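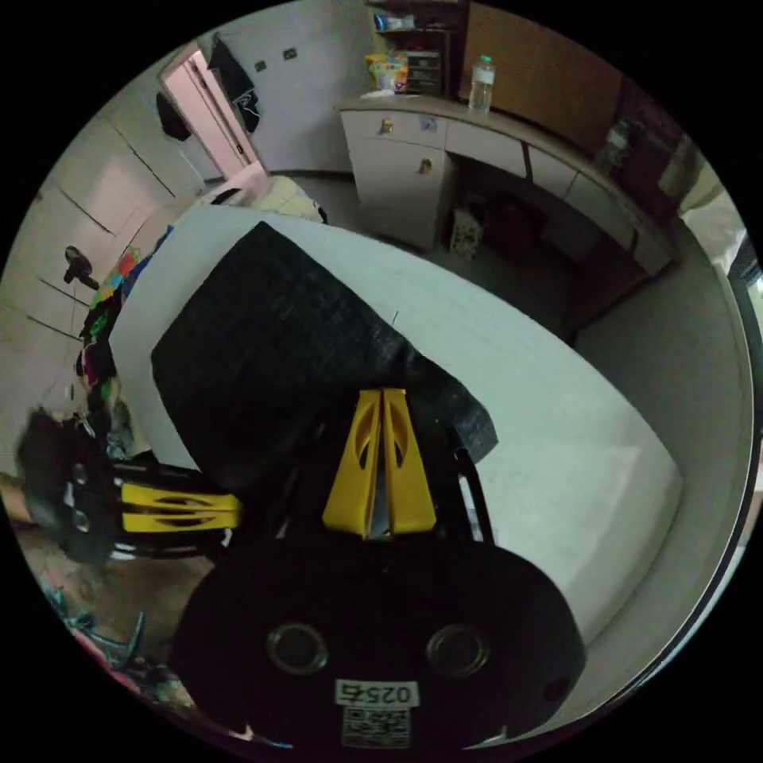 5. Laying the pad and trimming the edge strip

Travari bed pad, dark. Bedroom set-up, 2025 version. Read section 4 first if the pad's still rolled up in the bag.

You will need
Travari pad
Edge strip (separate bag, dark, fuzzy one side)
Utility knife, fresh blade
Knit work gloves, one pair
Offcut of thick card, for cutting on
Tape measure
Bin bag

Before you start
Strip the bed down to the mattress. Blanket can stay folded at the far end if there's room. Clothes off the mattress, all of them. Floor will do for now but keep them away from the side you're working on. Anything you care about, move it further. Loose fluff from the strip gets into knitwear and doesn't come out without a roller.

CAUTION: Knife stays shut until step 7. Don't lay it down on the bed.

Laying the pad
1. Take pad out of bag. Unroll on the mattress, textured side up.
2. Leave it flat. Overnight is best, but a morning does it in a warm room. Corners lift at first, that's normal.
3. Line up one long side with the edge of the mattress. Do this side only. Ignore the others for now.
4. Smooth out from that side with flat hands. Don't drag, it stretches and then creeps back.
5. Check the far corner. If it's curling, turn the whole pad round and start again from 3.

Note: pad can be smaller than the mattress. It's meant to sit under the hips and shoulders, you won't get full cover on a double. Bagheri mattresses have a raised seam, so keep 5 cm in from it.

Note: if a wardrobe door opens over the bed, open it now and see if it catches. Same with anything hanging off it on hooks.

Trimming the strip
The strip comes longer than you need. Supplied at 500 mm, most people want 400 mm or a bit over. Measure your own.

6. Measure the side you want to edge. Write it down. Mark the strip on the smooth face with chalk, pen won't show.
7. Gloves on. Both hands, not just the one holding teh knife. Card down on a desk or other hard top, strip on the card, fuzzy face down.
8. Blade out two clicks. Cut across in one pull, away from you. If it doesn't go through first time go over the same line again, light pressure.
9. Blade in. Then pick up the strip.

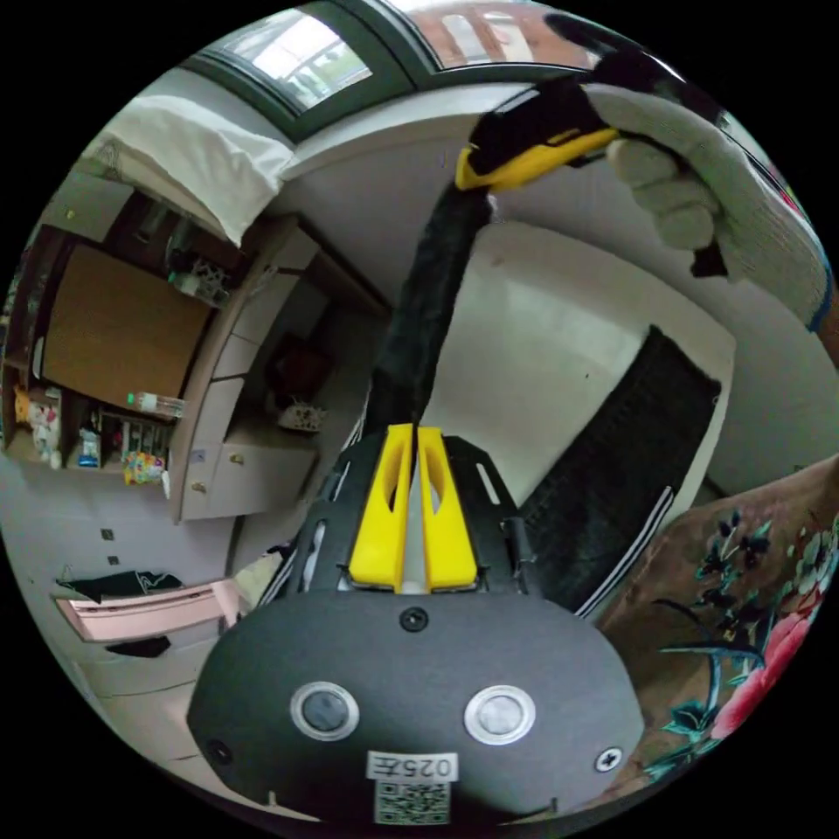

Fig. 5b Utility knife in a gloved hand, with the long dark strip. Knit piece and flowered fabric close by on the right.

CAUTION: never cut on the mattress or on the pad itself. No card, no cutting. Move other fabric well clear of the blade before step 8. A thin knit cuts very easily and you won't feel it go.

10. Hold the strip up and shake it over the bin bag. Quite a lot comes off.
11. Peel the backing, a hand's width at a time. Press the strip onto the pad edge as you go.
12. Press again along the whole length. Leave one hour before putting the sheet on.

If it goes wrong
Strip cut too short: use two pieces, butt the ends together, don't overlap.
Frayed end: trim with scissors. Knife makes it worse.
Backing won't start: pick at the corner with gloves off, knife away first.
Strip lifts after a day: surface was dusty. Wipe the pad edge with a dry cloth, press again. Hidix tape holds it if the glue has gone.
Pad slides: check there isnt a slippery protector underneath. Take it off or put the pad under it.

Putting the room back
Offcuts in the bin bag, tie it. Go over the floor and the bed edge before any clothes go back. Knife and blades in a drawer, closed, somewhere children can't reach. Shake the gloves out outdoors.

Spare strips: ask for the Travari edge pack from the Sallovthorpe shop. Give the width off the bag label when you ask, there are two.

Section last checked in March, Babak Khosravi. Washing and drying the pad: go to section 6.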